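May 2019 — hand comparison, sim side

Picking up from the January notes. Same question: do we stay with the Pelico hand or move to the Vokance one for the kitchen tasks. Linnea wants an answer before we order anything.

Setup: both hands loaded in the sim, same arm controller, same grasp planner, default friction. 500 grasps per object per hand to start. Went up to 2,908 total on the Pelico before I noticed the thumb limit was set wrong in the config. Tossed the first 200, kept the rest, reran the ones I tossed. Config is fixed in the shared folder now, please dont copy the old one.

Pelico: closes fast, good on boxes and handles. Round stuff rolls toward the thumb and pops out if the wrist comes in too flat. Tilting the approach helps. Did not try more than two tilt settings, should do a proper sweep.

Vokance: slower to close, fingers settle one after another. Better on round stuff, worse on anything thin. Picking a spoon up off a flat surface is a mess, the fingertips dig in and the solver blows up. Raised the contact stiffness, then it jittered. Put it back.

Controller — the Räsänen one drifts on long runs, about 1,640 steps in you start to see the wrist lag the target. Dreltness controller doesn't drift but the gains are hard to set and the docs are thin. Left Räsänen in for all of the above so the numbers compare.

Two-arm runs next. Left arm waits by the pan with the hand open, right arm does the pick over the cutting board, then hand-off or straight drop. Straight drop is easier, starting there.
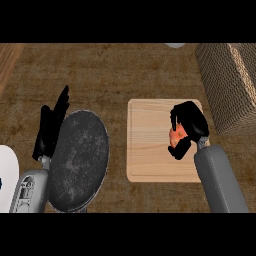 Still have to log finger torques for the two-arm case, the logger only writes one arm at a time. Linnea Fagerlund has a patch but it's for the old build. Asked her to rebase.

Overhead camera: fine for placing, bad for judging height over the board. Want a second view from the side, low down. Check if that kills the frame rate.

To do
— tilt sweep on Pelico
— spoon again, with thicker handle mesh
— both-arm logging
— side camera
— rename the run folders, "test_final2" is not a name

Stopped here, rest of the runs going overnigth.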